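Lusasar Project Report, part 3: Safety rules for the arm

Our group had to write rules for sharing a table with the arm. Old rules were one page from Skondstead, mostly about fire exits. We logged 69 sessions and 6 rule breaks. All 6 were hands over the table during a reset.

So, new rules. Stop button stays within reach of whoever runs the session. Toys get moved only when the arm is paused. Cables checked before power on, not after.

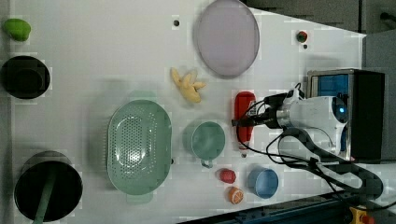
Olteanu read the draft on Monday and asked why "paused" counted as safe when the motors still have power. Fair point. We changed it to stop button pressed, then hands in.

Resets are slower now, which people complaned about. We kept the rule anyway. Speed limit near people is still not decided, Tutville lab uses a lower one than us and we didnt have time to test it.

To do: print the rules, tape them by the rail.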